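発表者ノート:双腕アームに「手で教える」ということ
Kistcombe 勉強会 2019年10月2日
持ち時間20分、質疑は別枠。スライド番号は配布版に合わせてあります。

スライド1 タイトル

あいさつは短く。Negi チームで小型の双腕アームを触っています、くらいで次へ。
最初に会場へ質問を投げる。「ロボットに何かを教えたことがある人?」手が挙がらなくても気にしない。「では、家族に包丁の持ち方や靴ひもの結び方を教えたことがある人?」こちらは大勢挙がるはず。今日の話はその延長です、とつなげる。

スライド2 プログラムを書くか、やって見せるか

座標を打ち込んで動かすやり方を、私は長いことやってきました。硬い部品を決まった場所から決まった場所へ運ぶなら、今でもそれがいちばん早いと思います。
ところが相手が薄いカードやケーブルになると、とたんに話がややこしくなる。ケーブルは毎回ちがう形で寝ているし、カードは押すと滑る。条件分岐を書いても書いても、次の日には知らない形で転がっています(ここは笑ってもらえるところなので、少し間を置く)。
それで、人がアームを動かして見せ、その動きをまるごと記録して学習に使う方向へ切り替えました。やってみたら、これがものすごく面白い!

スライド3 作業台のつくり

アルミの押し出しレールに左右のアームを並べて固定しています。床はマーブル柄、壁は小花柄の壁紙。柄物に囲まれたなかで小物を扱わせたい、というのが私のこだわりです。

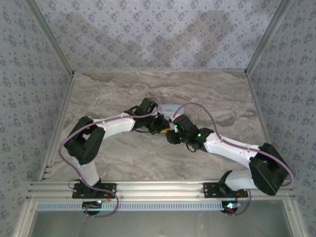
左右のアームの間隔を決めるのに、実はいちばん時間がかかりました。近すぎると肘どうしがけんかをするし、離しすぎると中央で手先がそろわない。段ボールで腕の模型を切り出して、机の上で何度も並べ替えました。CADで干渉を調べれば済むと思っていたのですが、人が操縦したときにどんな姿勢を取りたがるかは、操縦してみないとわかりません。
(時間があれば)配線の取り回しの話。ケーブルは関節の外側を回して余裕を持たせる。きつく束ねた最初の版では、手首をひねるたびに引っぱられる感触が操縦側にまで伝わってきて、教える人がだんだん遠慮した動きになりました。その遠慮まで、ちゃんとデータに入るんですよね。

スライド4 手で教える

方法はふたつ。ひとつめは、アームの力を抜いて、人が直接つかんで動かすやり方です。
良いところは、とにかくわかりやすいこと。初めての人でもすぐ始められます。関節の重さや可動域の端が自分の手でわかるので、私は新しく入った人には必ずこちらから体験してもらっています。
困るのは、人の手がカメラに映り込むこと。それから、両腕を同時に動かそうとすると自分の両手がふさがって、グリッパの開閉まで手が回りません。足踏みスイッチも作りましたが、右足と左足がこんがらがりました。私だけかもしれません。

スライド5 遠隔操作で教える

ふたつめは、手元に同じ形の小さな腕をもう一組置いて、その動きを作業側に写すやり方。Nistitz という名前の操縦台を自作して使っています。
これに替えてから、両手の作業がぐっと教えやすくなりました。片方で押さえて、もう片方でつまむ。片方で持ち上げたところへ、もう片方を差し入れる。人間なら考えもしない役割分担が、操縦台に座ると急に意識にのぼってきます。自分の左手がこんなに働き者だったとは!
会場には「左手を使わずに封筒を開けるつもりになってみてください」と声をかける。実際に手を動かしてもらうと、このあとの話がよく伝わります。

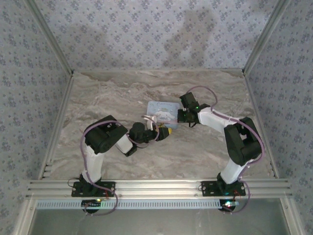

カードをはさんで向かい合う左右のグリッパ。左は黄色い小物を保持。

スライド6 キャラクターもののカードと布

小物はどれも机まわりにありそうなものを選んでいます。カード、ケーブル、布のマット。キャラクターの絵が入ったものは特におすすめです。向きがひと目でわかるので、見返すときに「あ、逆さまだ」とすぐ気づけます。無地の板でやっていたころは、記録を見ても表裏がわからず、何本も捨てました。

数字の話はここで一度だけ。
集めた実演は全部で720本。そのうち56本は途中で操縦をやり直していて、最初は捨てるつもりでした。でも残しました。つかみそこねてから持ち直すまでの動きは、わざと演じようとしてもなかなか自然にならないからです。
操縦した人は8人。速い人、慎重な人、最後の置き方だけやたら丁寧な人。並べて再生すると誰が動かしたか当てられるくらい個性が出ます。(当てっこの動画は時間が押していたら飛ばす)

スライド7 手先のカメラから見る

外から見るカメラと手先のカメラでは、同じ作業がまるで別のものに見えます。外からだと小さな絵柄が、手先からだと視野いっぱいの大きな顔になる。傾きも大きいので、慣れないうちは上下の感覚が怪しくなります。
教える人に手先の映像だけを見せて操縦してもらったこともありました。難しいです。ただ、指先と物のすきまに注意が向くようになって、つかむ直前の動きが目に見えてゆっくりになりました。今は両方を並べて出し、本人が好きなほうを見られるようにしています。
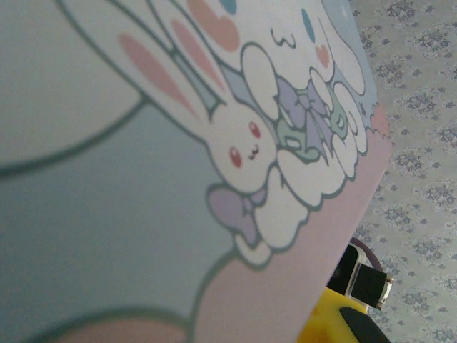
スライド8 教える人のためのメモ

操縦台の横に貼ってある紙から、そのまま写しました。

始める前に、同じ動きを素手で一度やってみる。
つかむ前にひと呼吸おく。止まりすぎると、止まることまで覚えてしまうので、ほんのひと呼吸。
物の置き場所は毎回少しずらす。ずらし方に癖が出たら人を交代する。
失敗しても、あわてて録画を切らない。持ち直せるなら持ち直す。
疲れたらやめる。

最後の一行は6月に足したものです。夕方の記録だけ動きが荒いことに、再生していて気づきました。データを直すより、おやつの時間を作るほうが効きました。

スライド9 これから

Sovstead に似た構成の作業台をもう一台組んでいるところです。壁紙も床も替えて、こちらで教えた動きがどこまで通じるかを試します。照明が変わるだけでも見え方はかなり変わるので、正直どきどきしています。
もうひとつやりたいのは、教えた本人に学習後の動きを見てもらう会。自分の癖がアームに移っているのを見ると、みんな声を上げて喜ぶか、頭を抱えるかのどちらかです。あの瞬間が本当に好きで、この仕事をやっていてよかったと思います。

質疑用の控え

「一本の長さは?」 いちばん長いもので62秒。それより長くかかる作業は、途中で区切って別の課題にしています。
「操縦の練習はどのくらい必要か」 人によります。ゲームの得意不得意とはあまり関係がなさそう、というのが今のところの印象。
「手で教えるほうはもう使わないのか」 使います。姿勢の見本を決めるときと、見学の人に触ってもらうとき。
操縦台の図面がほしいという人には、休憩中に声をかけてもらう。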